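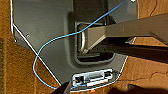

The grey panel on the bench top

Best way to get rings and marks out of a timber bench top without stripping the lot?

Posted by Kel_in_Torine, Wed 19 August

Hi all, long time reader, first time poster, be gentle. I've picked up an old workbench from the clearance at Hollmann when they moved sheds, and I love it to bits. Solid timber top, heavy as anything, took two of us and a lot of swearing to get it through the side gate. It lives in the garage for now but my plan is to bring it inside and use it as a kitchen island, so people will be chopping veg near it and putting cups of tea down on it.

The trouble is the state of the top. There are water rings down one end, a couple of black stains I reckon came from something steel being left there damp, and a sticky patch that might be old varnish or might be jam. I've tried warm water and dish soap, which got a heap of grime off but did nothing for the rings. My neighbour swears by mayonnaise. My mum says toothpaste. I'm a bit scared of both!

I don't own a belt sander and I don't really want to hire one. I'd like to keep the colour too, it's gone a gorgeous warm brown over the years and I don't want it coming up pale like a new cutting board. Is there a way to treat the marks on their own and then put a finish over the whole thing? And what finish is okay in a kitchen? The bloke at the hardware shop tried to sell me Tedeck oil at 83 dollars a tin and I nearly fell over.

Any tips very welcome, ta. 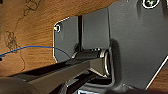 Kundgate Men's and Women's Shed — Timber Group

Malte Fröhlich

Hi Kel, good score on the bench. I look after finishing questions for the timber group here and yours is a common one, so I'll go through it in the order I'd do it at home.

First work out what finish is on there now, if any. Dab a bit of metho on a rag somewhere out of sight and hold it for a minute. If the surface goes tacky it's probably shellac. If nothing happens, you're more likely looking at oil or a varnish, and a drop of water will tell you how much of it is left. Beads up, there's still some protection. Soaks in and goes dark, there's hardly any.

White rings are usually moisture caught in the finish, so they're the easy ones. Put a clean cotton tea towel over the ring and go over it with a warm iron, no steam, for 10 seconds or so at a time. Lift, look, go again. I've had stubborn ones take a whole afternoon of on and off. Your neighbour's mayonnaise works on the same sort of mark (it's the oil doing it) but you have to leave it overnight and your garage will smell like a sandwich.

Black marks are another matter. That's iron reacting with the tannin in the timber and it sits in the wood itself, so no amount of rubbing the top will shift it. You want oxalic acid, sold as deck cleaner or wood bleach. Mix it as the packet says, gloves and glasses on, brush it over the whole board and not only the spot or you'll swap a dark patch for a light one. Rinse it really well, twice, and let it dry for a few days. It does take a little colour out, but on old timber most of the warmth comes back as soon as the oil goes on.

For the sticky patch, mineral turps on a rag, then a plastic scraper. If it's jam, hot water would've done it already.

Then a light hand sand with 200 grit or near enough, always along the grain. You're only knocking the fuzz down, so there's no call for a machine. Wipe off the dust and start oiling.

For the finish I'd go with pure tung oil, thinned for the first coat. Put it on, wait half an hour, wipe off every bit that hasn't soaked in, leave it overnight. I do 5 coats on a kitchen surface, and I know that sounds like a lot, but they're quick. Leave it a couple of weeks before you get serious with the tea. And lay your oily rags out flat outside to dry — they can heat up and catch fire if they're scrunched in a bin.

Cheers, Malte

bindi_b

toothpaste worked on mine!! but it was a varnished coffee table so not sure if its the same. use the plain white one not the gel

Gaz of Torine

Agree with most of what Malte said but I'd skip the oil and use a hardwax oil instead, two coats and done. Dearer up front, though you use bugger all of it. I did my kitchen table in June and it's had red wine, beetroot and a toddler on it since and still looks good. Touch ups are easy as well, you just rub a bit more into the worn spot.

Also, measure your doorways before you go any further with the island idea. Ours had to come in through the laundry window.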